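Search this notebook
2 min read

April 3, 2022. Gripper trials, pen into mug

Su-chen Lo wants a verdict on the soft gray fingers before Trernberg invoices us again. Task is the usual one, fountain pen and mug. I have lost arguments to this pen before.

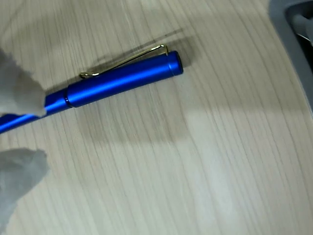 Fingers open, pen closer to the upper one.

Closing at 30 percent slides along the barrel. Closing at 100 holds, with a squeak Tien-fu could hear from the hall. Cap is wider than the barrel, so approach height matters more than I budgeted for.
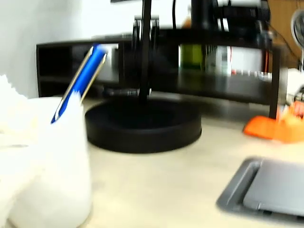
Exposure on the moving view is still set for a room with better lamps. Pin-yu says up to 8 ms is plenty. Pin-yu isn't the one labeling frames. 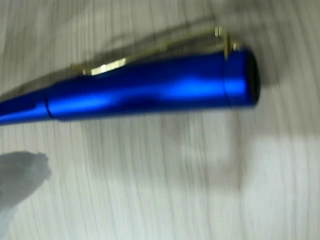
Clip edge gets lost whenever the wrist hurries. Slowed the approach, kept the old offsets, logged it as run 339. Ask Hsieh if the March calibration file is the real one or the other real one.

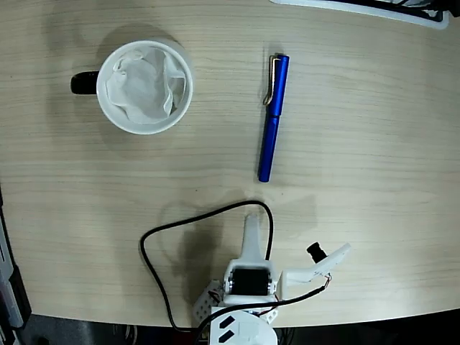 To do
- rerun at 30 with the slower approach
- shorter exposure
- answer Trernberg, politely

Last updated by C. Ng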